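开放日上跟机械臂抢瓶子，我玩得有点上头
1月 | 文：本站记者 | 阅读时间：3分钟
打印本文 | 邮件发送

去之前我其实没抱太大期望。Jillargate 这家做抓取设备的小公司搞开放日，邀请函写得特别客气，说“欢迎来看看我们平时在忙什么”，我心想大概就是喝杯咖啡、听一段介绍、领个帆布袋走人。结果我在里面待了一下午，帆布袋倒是忘了拿！ 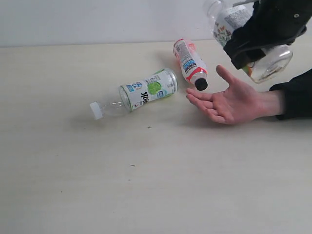
进门先签到，然后被领到二楼。这一层平时是他们的测试间，开放日这天把几张桌子腾出来给访客用，三十个名额，分批进。我跟着下午两点那一批，同组的有几个附近中学的学生，还有一位在回收站上班的大姐，她问的问题比我专业多了（后面会说到）。

带我们的是 Zanele Rampersad，项目负责人，嗓门大，语速快，一上来就说今天不放幻灯片。她负责的这套系统叫 Pekia，干的活说起来很简单：从桌上捡瓶子，再递到人手里，或者放到指定的地方。“捡”这部分他们做了两年，“递”是去年才加进来的，她说后面这件事麻烦得多，夹爪什么时候松，松早了瓶子掉地上，松晚了人得跟它拔河。

拔河这个词一点不夸张。轮到我的时候，我伸手去接，夹爪迟迟不放，我使劲一拽，它才松开，我往后退了半步，后面的学生笑成一片。Zanele 在旁边喊：“别拽，托着就行！”第二次我老老实实把手摊开，手心朝上，等它自己送过来，果然顺多了。第三次我就有点飘了，故意把手挪来挪去，想看它跟不跟得上。它停住了，在半空等我，等得我都不好意思了。

桌上用的都是普通的塑料饮料瓶，标签花花绿绿的。透明塑料是个老大难，Lesego Msimang 跟我们解释，他是组里管视觉的工程师，话不多，但一讲到瓶子就停不下来。他说透明的部分在相机眼里经常等于没有，桌面颜色直接透过来，系统只好靠标签、靠瓶盖、靠那一点点影子去猜瓶身在哪儿。标签撕掉的瓶子呢？他叹了口气，说那是另一个项目了，叫 Dralo，今天不展示。

回收站的大姐这时候开口了，问瓶子要是踩扁了怎么办，要是里面还剩半瓶果汁怎么办，要是黏糊糊的怎么办。一连串问下来，Lesego 拿出手机开始记。他承认踩扁的现在成功率不高，有剩液体的要看剩多少，重心一晃，夹爪拿起来的姿势就得跟着改。黏的那一条他直接说没测过。我挺喜欢这种回答的，参观过不少展示，能当着访客说“没测过”的真不多。

学生们关心的是另外的事。有个男生问这东西能不能帮他收拾宿舍，Zanele 说可以，前提是你的宿舍里只有瓶子。还有个女生想知道做这行要学什么，两个人聊了好一会儿，后来 Lesego 也凑过去了，三个人蹲在桌边比划手指怎么弯，我就趁机又去排了一次队。

说到合作方，Jillargate 目前在跟一家叫 Xaba 的分拣厂谈试点，打算先在厂里一条短线上跑。具体哪天开始还没定，Zanele 只说希望是今年上半年，又补了一句“你别写死”。好，我没写死。她还提到，厂里的工人已经来试过一轮，超过三十人，意见最集中的一条是嫌它递得太慢，排第二的是希望它递之前给个提示，亮个灯也行。亮灯这个功能他们正在加，我那天没赶上。

我自己的感受？慢是真的慢，尤其是它伸手之前会顿一下，像在想事情。但接到瓶子那一下很奇妙，力道松得比我想的轻，跟从同事手里接东西差不太多（除了拔河那次）。同组有人觉得有点瘆人，我倒还好，排了三次队，工作人员都认识我了。

下一次开放日他们说春天会办，名额还是三十个，报名方式会贴在公司门口和网站上。想去的话建议穿袖子利索点的衣服，我那件毛衣的袖口太长，伸手的时候总得往上撸。还有，楼下的咖啡要早点去倒，我下来的时候壶已经空了。

打印本文 | 邮件发送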